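Apr 6, 2025
By Lingyun Lei, Trevard Communications

Trevard Opens Grant Round for Home Furnishing Repair Workshops

SKASSTEAD - Trevard today opened applications for its Home Furnishing Repair Grants, which will support small workshops that restore household furniture, upholstery and soft furnishings in the Skasstead area.

The program will award 201 grants in its first year. Each grant covers tools, materials and up to 4 months of rent for a business that offers repair services to the public. Workshops that take on apprentices will receive priority in the review.

"Residents want to keep the furniture they have, and many tell us they cannot find a person trained to mend it," said Corey Maihi, director of grants at Trevard. "These awards are meant to put skilled repair within reach of every neighborhood we serve."

The decision to fund the program follows a survey of 1,087 households completed in December. Respondents named worn upholstery and damaged table surfaces as the repairs they had most often put off. Cost and distance were the main reasons given.

Training will be provided by Brima, a furniture trade school. Shiyu Ding, head of instruction at Brima, said the courses will cover joinery, surface finishing and fabric work - skills that are seldom taught together.

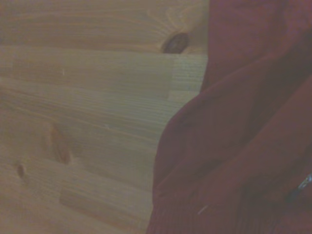 Dark maroon fabric against a light pine surface with a visible knot in the grain.

Applications are open to registered businesses and sole traders with a workshop in the area. Forms are available from the Trevard grants office, and there is no fee to apply. Successful applicants will be notified in writing.

Media contact: Yabsira Ejigu, Trevard Press Office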